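Housekeeper and Host Wanted, Vellberg Cottages, Gundano

October
By Dirk Vogler

We are looking for one person to join us as housekeeper and host at Vellberg Cottages, a small group of self-catering holiday houses on the hill road outside Gundano. The position is permanent, with 38 hours a week on average over the year. There is more work in the school holidays and in the snow months, and less in between. You would start before the summer guests arrive, or a little earlier if it suits you.

My wife and I came to this valley from Germany with the plan to stay for two years. We have now five cottages and a larger house called Wiegand, which sleeps ten and is mostly booked by families who want to celebrate something together. The cottages are of different age. The oldest was a shearers' hut and has thick stone walls and a very low door. The newest one, Hirnero, we finished last winter. It stands apart from the others, behind the dam, and guests who come for the quiet ask for it by name.

Last year we had 2,421 guest nights in all the houses together. I write this number so that you can imagine how much linen it means.

The work

The main part is the cleaning and preparing of the houses between two groups of guests. Guests leave by ten in the morning and the next ones may come from three in the afternoon, and on a busy changeover day we have four houses to make ready in this time. You would not do it alone. There are always at least two of us, and in the high season we have also a student from town who helps with the beds.

The other part is the hosting. You meet the guests when they arrive, you show them how the wood heater works and where the bins are, and you answer the telephone in the evening in turn with me. The questions are mostly the same ones. How far is it to the lookout (an hour on foot, if you don't stop), is there a shop open, why is the water brown after the storm. Sometimes a guest has locked himself out at eleven at night and then somebody must drive up with the spare key. It happens perhaps once in a month.

There is some work outside as well, such as sweeping the verandahs, bringing firewood to the boxes and watering the herbs which guests are allowed to pick. Mowing and repairs are done by Graham Parsons, who has worked with us from the beginning. If something is broken you write it in the book in the laundry and he will see it.
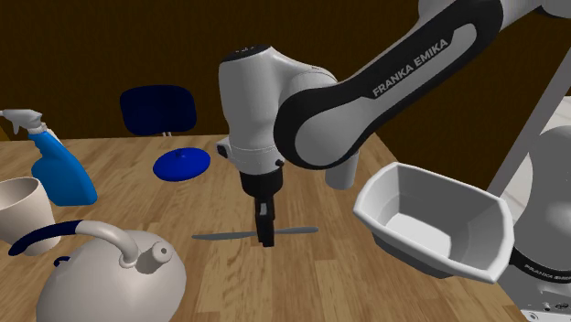 Every house has its own checklist, and we ask you to follow it also on the days when you know it by heart. It begins with the windows and ends with the key safe. In the kitchens we count the cutlery, look into the oven, empty the toaster tray and wipe the fridge seals. The tables need the most patience. They are light wood with the seams between the planks showing, the same as the tabletop in the picture, and the crumbs go down into these seams and stay there. We use a soft brush first and then a cloth that is well wrung out. Twice in the year we oil them, and for this we take a whole day when the houses are empty. Please do not use any spray with bleach on the wood. We lost one good table in this way and I was sorry about it for a long time.

For the linen we have our own laundry with two large machines and a line under the roof. Sheets are ironed. I know that many holiday houses have given this up, but our returning guests mention it in the guest book again and again, and we would like to keep it.

Whom we are looking for

You do not need a certificate. It is good if you have worked in a hotel, a caravan park, a hospital or a similar place, but a person who has kept a large household in order can learn this work also. More important for us is that you notice small things, for example a blown globe or a pillow that has become flat, and that you are friendly with people who have had a long drive and are tired.

You will need a driver's licence, and you should not mind a gravel road. The cottages are nearly 900 metres above the sea, and in winter there are mornings with ice. You must be able to lift a full laundry basket and to walk up and down steps during the day. You should be at least 18 years old. English is the language we use with guests, and any second language is welcome. As you can read, mine is the second one too.

We have one old dog, and many guests bring theirs, so please don't apply if you are afraid of dogs.

What we offer

The pay is according to the award, with the correct loading for weekends and public holidays, and superannuation. You get your roster four weeks before. Everybody has one full weekend free in each month, also in January.

If you come from farther away, there is a small flat over the laundry which we can rent to you at a low price. It has one bedroom, a kitchen with gas and a view to the dam. It is warm in winter from the machines underneath and, I must say it fairly, in summer it is rather too warm. You may also live in Gundano, from where the drive is short. We pay the fuel between town and the cottages on the days when you have the evening telephone.

Lunch on changeover days is cooked by my wife and we eat it together – this is not in the contract but we have never left it out.

How to apply

Please write us a letter or an email of one page. Tell us what you have done until now, when you could start, and if you would like to have the flat. Give us one person whom we may call about you. A photograph is not necessary. We will invite three or four people to come for half a day, which is paid, and you will work through one cottage with Graham or with me so that both sides can see if it fits. We answer every letter, though it may take us two weeks while the spring guests are here.

If you want to ask something first, the best time to ring is after four in the afternoon. Before this we are in the houses and do not hear the telephone.

Comments

Marlene: Would you consider a couple sharing the one position? My husband and I are both semi-retired and would be keen on the flat.

Dirk Vogler: Dear Marlene, yes, we would. We had it so three years ago and it worked well. Please write one letter for both of you.

tess_k: We stayed in Wiegand for Mum's 70th and it was spotless. Whoever gets this job, please keep ironing the sheets!

Old Gundano local: Is the road past the dam sealed yet? My daughter is interested but she has a very small car.

Graham Parsons: Not sealed, but it was graded last month and a small car gets up fine if you take the last bend slowly. Chains in the boot from June.

Contact: Vellberg Cottages, Hill Road, Gundano | Enquiries by letter, email or telephone | © Vellberg Cottages, all rights reserved | Back to top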